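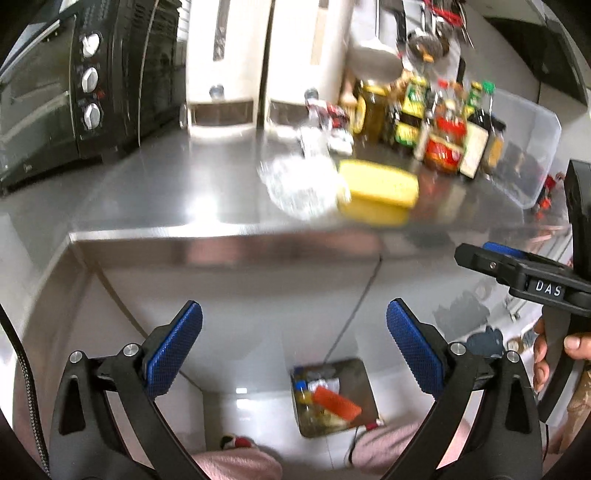
Travel & Culture > Peoples > Features

The Gallura families have been reading the river for longer than anyone has been drawing maps of it, and on my first morning in the valley I watched Nokuthula Mtshali do it in less time than it takes me to lace a boot. She looked at a line of foam, said a word I didn't know, and turned the canoe.

That word, I learned over the next 28 days, means water that has changed its mind. There are 39 like it in her notebook — all for currents, all still in daily use — and I fell for every one of them.

Nokuthula is a linguist, but she grew up two bends downstream and her aunties still correct her grammar from the bank. (Loudly. With great joy.) Around 700 people speak the language and plenty of them are under ten, so the place is full of kids shouting river words at each other while they jump off the landing.

Bheki Nel, who teaches at the Mthembu school, takes his older students upstream each February to learn the names of the rapids from the elders. I tagged along and was easily the worst in the class. I mixed up the word for eddy with the word for a sulking uncle, and it followed me all the way home to camp.

What a thing, though, to sit by a fire and hear a whole neighbourhood of water described in the dark! Keabetswe Mabaso sang the names in order, source to sea, and the little ones joined in at the bits they knew.

Tagged: Language, Rivers, Long reads
214 shares | 2 comments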